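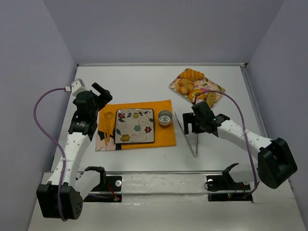
Ekene Chukwu wrote in to say that the annual report for a fund runs to 69 pages and that reading it at the kitchen table after supper never gets past the chairman's letter. The letter can wait. Start with the fees page and the list of holdings, and mark both with a paper tab.

Keep one folder per fund. Statements go in with the newest on top, and the trade confirmations go behind them. If you own shares directly, write the purchase price and the date on the front of the folder in pencil – you will want both at tax time.

Set aside 20 minutes every July to compare what you hold with what you meant to hold. A kitchen notebook is fine for this. Draw 2 columns, plan on the left and actual on the right, and leave the page open until any changes are made.

Keep tax records for 7 years in a dry cupboard, away from the stove. Shred old account statements before they go in the recycling – tearing them by hand leaves the account number readable.

Price alerts can be switched off during meals.

Filed under: Home Office & Paperwork, Household Money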